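Acta de la reunión de seguimiento, febrero

Preside: Flora Moncrieff. Secretaria: Eglė Strazds.

1. Visores Prokanero. Brundositz confirma la entrega de 30 unidades para la sala de formación. Quedan pendientes 2 mandos de repuesto.

2. Licencias. Se aprueba la renovación con Koval por 882 euros.

3. Sede de Duvthorpe. Se aplaza la apertura del aula inmersiva hasta recibir el informe eléctrico.

Se levanta la sesión a las 12:40.

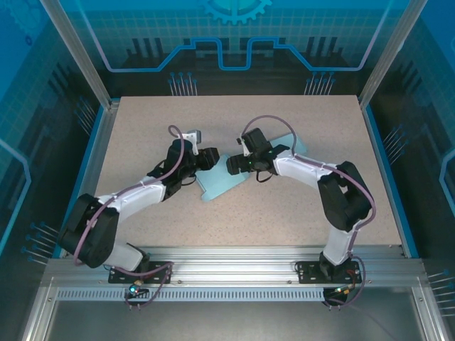
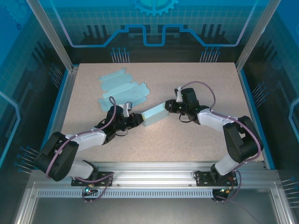 Anexo gráfico. Brazos robóticos sobre la mesa de trabajo, dos vistas.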